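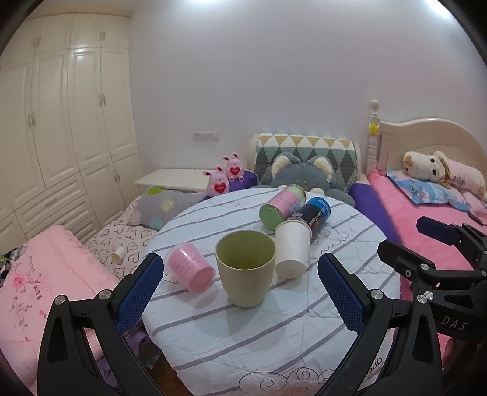

How Paper Is Made

Paper is found in almost every home and school. Books, envelopes, cereal boxes and paper cups all begin in the same way, as very small threads called fibers. Most of these fibers come from trees.

From Log to Pulp

Logs arrive at a paper mill with the bark still on them. A large turning drum rubs the bark away, and a machine cuts the bare logs into chips. The chips are then cooked with water and chemicals in a tall tank. Cooking softens the natural glue that holds wood together, which is called lignin. When the glue has been washed out, a wet, soft material is left. This is pulp.

From Pulp to Sheet

Pulp is mixed with a great deal of water and spread over a moving screen. The water drains through the holes and the fibers settle on top, crossing over one another like straw on a barn floor. Heavy rollers press the sheet, and heated rollers dry it. At the end of the machine the paper is wound onto a large reel.

Why a Paper Cup Does Not Leak

Plain paper soaks up water. Paper for drinking cups is therefore given a very thin coating, often made of plastic, on the side that will touch the drink. The wall of the cup is cut as a curved strip, wrapped into a tube that is wider at one end, and sealed along the seam. A round base is added – it is a separate piece – and the top edge is rolled outward. The rolled rim makes the cup stiffer and more comfortable to drink from.

Using Paper Again

Old newspapers and boxes can be turned back into pulp. The fibers become shorter each time, so mills often mix in some new ones. Coated cups need special equipment to separate the paper from the coating, and not every town accepts them.

Words to Know

Fiber: a very thin thread.
Lignin: the natural glue in wood.
Pulp: wet, soft fibers used to make paper.
Reel: a large roll onto which paper is wound.

Text by Ga-eun So. Checked by Leopold Hubmann.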